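Clerberg Civic Alliance to hold spring conference in Vundora, where it has two seats

Wednesday, April 13, 2022

The Clerberg Civic Alliance will hold its spring conference in Vundora next week, its first since losing 18 council seats and keeping two. Members have been asked to book early, in a hall that holds 349.

Party leader Nuria Olmedo will open the event with a speech on rural buses, council tax and the future of the party, in that order. She took over after the previous leader left to spend more time with his boat.

"We have listened to the voters," said Olmedo. "They were fairly brief."

Delegates will debate a motion to scrap the Echevarría bypass, a scheme the Alliance proposed, campaigned for and put on its mugs. The mugs remain on sale.
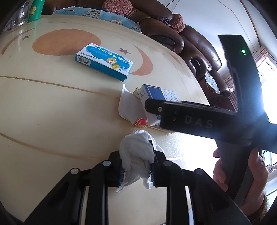 What members will vote on

The main business is a new rulebook, drafted by party chair Wilson Giraldo. It runs to 201 clauses – the old one had rather fewer, though no one could find the last page – and would let ordinary members choose council candidates by postal ballot.

"I am told it is a dry read," said Giraldo. "I would ask critics to get as far as clause 18, where things pick up."

A fringe meeting on coalition talks will be held in the smaller of the two side rooms. Both of the party's councillors are expected to attend, and to disagree.

Press passes are available from the Alliance office at Fomia House, Clerberg. Lunch is not included.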